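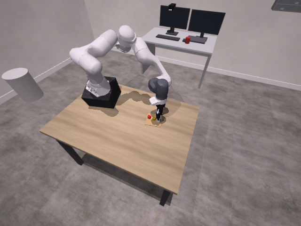 O braço simulado sobre a mesa de ensaio, com os dois cubos, vermelho e amarelo, ao alcance da garra. Imagem: Amach

Os dois cubos são menores do que qualquer peça que a Lalmont costuma manipular, e foi por isso que Archana Malhotra os escolheu. Uma garra que fecha bem sobre uma caixa grande pode falhar num objeto pequeno, sobretudo quando há outro encostado ou quase. O ensaio consiste em pegar o cubo amarelo sem deslocar o vermelho, levantá-lo e pousá-lo de volta.

A Amach, oficina de integração onde Malhotra trabalha desde abril, tinha de recomendar à Lalmont um conjunto de garra e controlador para uma linha de montagem de relés. Havia 3 candidatos. Em vez de comprar os três e parar uma bancada durante semanas, a equipe fez a primeira rodada em simulação, com 300 tentativas para cada combinação. A posição dos cubos variava um pouco de uma tentativa para a outra.

O primeiro candidato usa dedos finos e retos. O segundo tem dedos mais largos, com almofadas de borracha. O terceiro é uma garra adaptativa, cujos dedos se dobram ao contato. No papel, a adaptativa era a favorita de Baltasar Maldonado, responsável pelo projeto do lado da Lalmont. "Ela aceita peças de formatos diferentes e eu não queria trocar de ferramenta a cada lote", diz ele.

Os resultados foram outros. Os dedos finos completaram a tarefa em 227 das 300 tentativas, a melhor marca do grupo. Os largos seguravam o cubo com firmeza, mas empurravam o vizinho na descida. A adaptativa quase não perdia peças depois de fechada; o problema era a abertura, grande demais para o espaço entre os cubos.

Sushil Sengar, que escreveu o controlador, passou boa parte do tempo nas falhas. Na maioria delas, o punho chegava à altura certa com um pequeno erro de rotação, e a ponta de um dedo tocava a aresta do cubo. Ele reduziu a velocidade nos últimos milímetros da descida e repetiu a série. O ciclo ficou mais lento e os toques diminuíram. "Para relés, aceito perder tempo ali", afirma. "Para embalagem, eu não aceitaria."

A comparação tem limites conhecidos. O atrito entre o dedo e a peça é um número que alguém digita, e a borracha real muda de comportamento com a poeira e com o uso. A-yeong Do, que cuida dos modelos de contato, fez 17 versões do mesmo cubo, variando massa e atrito, para verificar se a ordem dos candidatos se mantinha. Manteve-se quase sempre. Nos cubos mais escorregadios, os dedos largos passaram à frente.

Esse detalhe pesou na recomendação. A Amach sugeriu os dedos finos, com um revestimento aderente nas pontas, e pediu que a Lalmont enviasse peças usadas para o ensaio físico, além das novas. Maldonado concordou, mas manteve a garra adaptativa na lista para uma segunda linha, de peças maiores e mais espaçadas.

A etapa seguinte será feita numa bancada em Drustbridge, com o mesmo controlador e a mesma tarefa. Sengar quer começar pelas posições em que a simulação falhou.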